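October 4, 2018

So I finally made it to the open day at Tekport! I'd been meaning to go for ages, mostly to hear how they write their manuals (yes, I'm that sort of person). They keep everything in notebooks, code and text and plots all together, and every night a build turns the lot into PDFs and web pages.

The building is out past Tralside, and I got off the bus a stop early, so I missed the coffee. I did get a seat for Teemu Väisänen's talk, which was the main reason I went. He looks after their docs build, all 192 notebooks of it, and he showed us the config file on the big screen and scrolled through it for what felt like a week.

The bit I scribbled down was about cross-references. They used to type figure numbers by hand, and then somebody would add a plot near the top and everything after it was wrong. Now each figure gets a label and the build fills in the number. If a label is missing, the build stops and prints the notebook name – no more question marks sneaking into the PDF. I'm stealing that.

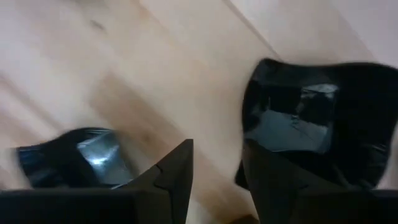
*Two glossy black pieces on the pale boards.*

After lunch we split into groups of 27, which was too many for the room we got (I stood by the radiator). Zawadzka, their little in-house tool for checking links, got a demo and crashed twice, and everyone was very nice about it. It ran the third time and found 2 dead links on their own welcome page!

I also asked about Flernmont, the theme they use for the web version, as I've never got its tables to behave on a phone. Same trouble there, it seems. Their fix is to keep tables under 100 characters wide and grumble.

I've got the slides somewhere in my bag and I'll type up the label settings once I've tried them on my own notebooks. If you're going next October, get off at the second stop after the bridge.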